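The Rule Book of Station 16

The rule book at Sasano had been written before Hsin-yi Lau was born, or so it looked. The cover was soft from many hands and the word "Robots" had been added later with a pen.

"You will read it and sign the last page," said Ming-te Lu. "Then you may go to the arm."

She read it during the lunch break, with a bowl of noodles beside it. Most of the rules were plain. Tie your hair. Do not wear a scarf. Know where the red button is, and say aloud that you know. Some rules had two or three lines crossed out and new ones written between them, so that reading was like listening to a quarrel. Rule 3 said that no hand may enter the work area while the arm has power. Under it somebody had written: Then how do we teach it? And under this, in another ink: Slowly.

She signed. She asked him about Rule 3.

"It was a rule for the old machine," said Ming-te. "The old machine was a Jelen. It was strong and it could not feel anything. With that one you stayed behind the fence, and I agreed with every word. The new one stops when it meets something. So the rule is too strict now, and a rule that is too strict is broken every day, and then people learn to break the others also."

"So why is it still in the book?"

He thought about it for some time. He was a man who fixed things in the order in which they hurt him.

"Because to take out a rule, you must sign for it," he said.

In the afternoon she worked at the station. It was small work, tubes and boxes, and the arm did it with great patience. Her job was to watch, and when something stood badly, to put it right. The first time the lid of a box began to lean, she reached for it without thinking, as you reach for a cup near the edge of a table. Then she remembered the page with her name on it, and she pulled her hand back so quickly that she hit her elbow on the post.

Ming-te had seen it. He did not shout.

"What should I have done?" she asked.

"What did you do wrong?"

"I put my hand in."

"No. You put your hand in and you told no one. Also you looked at the lid and you did not look at the arm." He pressed the pause, and the arm stood still with its fingers pointing down. "At Indik, where I was before, we said it like this. First your voice, then your eyes, then your hand. The voice is for the person at the button. The eyes are for the machine. The hand comes last, and it comes from the side, never from under."

"That is better than Rule 3."

"It is longer," said Ming-te.

She practised it until the evening. "Hand," she said, and he answered "Hand," with his thumb over the button. Then she looked, and then she reached. After some time the word became small and quick, like the word people say when they pass behind you in a kitchen. She noticed that she was no longer afraid of the arm, and that this was perhaps the thing she should be careful of. She told him so. He seemed more pleased with this than with all the reaching.

Before they went home he brought the book and opened it on his knees. He drew one line through Rule 3, with a ruler. He wrote the new one above it in three short sentences, and he wrote the date, 2023-01-12, and he signed. Then he turned the book and held out the pen to her.

"I am here one day," said Hsin-yi.

"You are the one with the hand," he said.

So she signed under him. In the morning she came early, and the page was already copied and fixed to the wall, a little crooked. She read it once more and put on her coat for the cold room. When she came back he was in his place by the button.

"Hand," she said.

"Hand," said Ming-te. 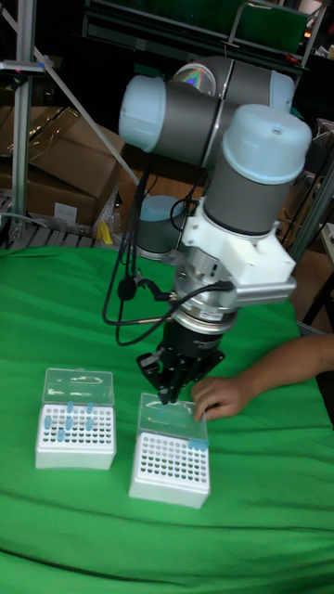
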